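Soltudis User Guide
Section 6: Setting up the statement log for a council or parliament

This section is for the person who prepares Soltudis before the first sitting is recorded. If your office already has a working log and you only want to add statements to it, go to Section 7. The steps below suppose that you have installed the program, that you can sign in as an administrator, and that you have the list of members from the clerk's office.
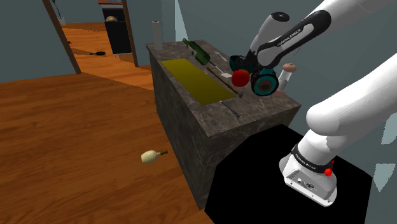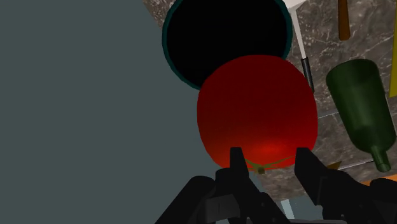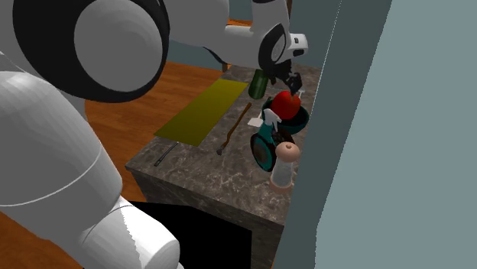 The set-up takes one morning for a small council. For a parliament with many parties you should plan a full day, and most of that day goes into checking names.

6.1 Before you begin

Please have these things ready:

- the official list of members, with the party or group of each one
- the dates when the present term started and when it will end
- the standing orders, or at least the pages about the order of speaking
- the names of the people in your office who will write, and the names of those who will approve

The list of members can be a spreadsheet or a text file. Soltudis reads up to 2,000 names in one import, and this includes former members if you want to keep them.

Note: Do not take the list from a campaign page or from an old newspaper article. Names of members are often written in several ways, and a wrong spelling will follow the person through the whole log.

6.2 Creating the assembly

1. Open the Administration menu and choose New Assembly.
2. Type the full name of the assembly, as it is written on its own documents. In our guide we use Blackburn Council for the screens.
3. Choose the type: local council, regional assembly, national parliament, or other. The type cannot be changed after the first statement is saved.
4. Enter the first day of the term. If the last day is not known, leave the field empty.
5. Enter the number of seats. In the case of a parliament with 169 seats, you write 169 also when some of them are vacant at the moment.
6. Press Save.

The new assembly appears in the column on the left with a gray mark. The mark stays gray until at least one member and one approver are present.

Caution: If you choose "other" as the type, the rules for voting by groups are turned off. They must be added by hand, see Section 11.

6.3 Importing the members

1. Select the assembly and open the Members tab.
2. Press Import and choose your file.
3. Match each column of the file with a field in Soltudis. The fields Family name, Given name and Group are required.
4. Look at the preview. It shows 50 lines at a time, so please use the arrows to see the rest.
5. Correct the lines that are marked in yellow. These are names which look the same as another name in the list.
6. Press Confirm Import.

Names with accents and other signs are kept exactly as they are in the file. If you enter Hằng Văn, the log will show Hằng Văn, and a search for Hang Van will find her too. You do not need to add a second version without the signs.

The order of family name and given name is different from country to country. For each member there is a small box with the text "Show family name first." Check it where it is necessary. We recommend to ask the office of the member how the name should be shown in public, and to write the answer in the Remarks field.

Note: When a member changes party during the term, do not overwrite the group. Open the member, press Add Group Period, and enter the day of the change. The older statements will then stay with the older party, as they should.

6.4 Offices and titles

One person can hold several offices at the same time. A minister can also be general secretary of a party, and it matters in which role she or he was speaking. For this reason offices are kept apart from members.

1. Open the Offices tab.
2. Press New Office and type the title, for example Minister of Transport, Speaker, or Chair of the Finance Committee.
3. Choose whether it is an office of the government, of the assembly or of a party.
4. Assign the member and enter the first day in office.
5. Repeat this for every office.

If an office is held by somebody in an acting function, check the box Acting. The word will be printed before the title in each statement. Please remove the check when the person is confirmed, with the correct day, and the earlier statements will not be changed.

6.5 Writers and approvers

Soltudis has two roles for daily work. A writer can enter a statement and change it as long as it is a draft. An approver can release it to the public page. The same account cannot do both for the same statement, and this rule cannot be switched off.

1. Open People and press Invite.
2. Enter the email address and choose Writer or Approver.
3. Choose the assemblies this person will work with.
4. Send the invitation. The link in it is valid for 6 days.

An account can have both roles. In the test office, Elias Geagea is writer and approver, so he can release the drafts of his colleagues but the Release button is gray in his own drafts.

Caution: Never share one account between two persons. The history of a statement is sometimes requested by a court or by a lawyer, and then it must be clear who wrote the text and at what time.

6.6 Choosing the kinds of statement

Each statement belongs to one kind. The following kinds are ready when you begin:

Speech in the chamber
Written answer
Press conference
Interview
Remark at a public ceremony
Post on a social network

You may rename them or add new ones in the Kinds tab. A kind which is in use cannot be deleted, but it can be hidden from the writers.

For every kind you decide which source is needed. With a speech in the chamber it is normally the official record. With a remark at a ceremony there is often no record, therefore we set two sources as the default - a recording, and one report which was made independently of it. You can lower this to one. In that case the public page shows the words "single source" beside the statement.

6.7 Quotation and summary

In Soltudis a quotation and a summary are two separate fields. Only words which can be heard or read in the source belong into the Quotation field. If you leave out a part, put three dots in square brackets. Everything else, also a translation, goes to the Summary field.

A translated quotation needs the name of the translator and the original language. When both are filled in, it is shown on the public page with the word "Translation" above it.

Caution: Statements about crimes need special care. When a politician says that a certain person is guilty, the log must not repeat this as a fact. Check the box Accusation. The program then asks for the status of the case: under investigation, in trial, decided by a first court, under appeal, or final. You must choose one before the draft can be sent to an approver. If the status changes later, enter the new one and do not delete the old one.

6.8 Connecting the calendar

This step is optional. Soltudis can read the calendar of sittings if the assembly offers one in the Okatgate or the Kendach format.

1. Copy the address of the calendar.
2. Open Connections and press Add Calendar.
3. Paste the address and press Test.
4. If the test is green, choose how often the calendar should be read. Once a day is enough for most councils.
5. Press Save.

Should the test stay red, look first for an empty space at the end of the address. This is the most usual mistake. If the address is correct, the server of the assembly may be closed to outside programs, and you have to write to the clerk.

Note: Sittings that were canceled stay in the list with a line through them. A statement can still be attached, for example when members spoke in front of the building.

6.9 Making a trial entry

Before you invite the public, make one entry from the beginning to the end.

1. Sign in as a writer and press New Statement.
2. Choose a member, an office and a kind.
3. Fill in the quotation and attach the source.
4. Write TRIAL as the first word in the title.
5. Send the draft for approval.
6. Sign in as another person with the approver role, read the draft and press Release to Preview.
7. Open the preview page and compare the name, the title and the group with your list.

When all is correct, go back and press Delete Trial Entries in the Administration menu. Only entries with the word TRIAL at the start of the title are deleted. The mark of the assembly changes from gray to green the next time you sign in, and the button Open to Public appears under it.

If the mark remains gray, go to the Members tab and see whether there is a member without a group. Independent members also need one - choose Independent from the list and save again.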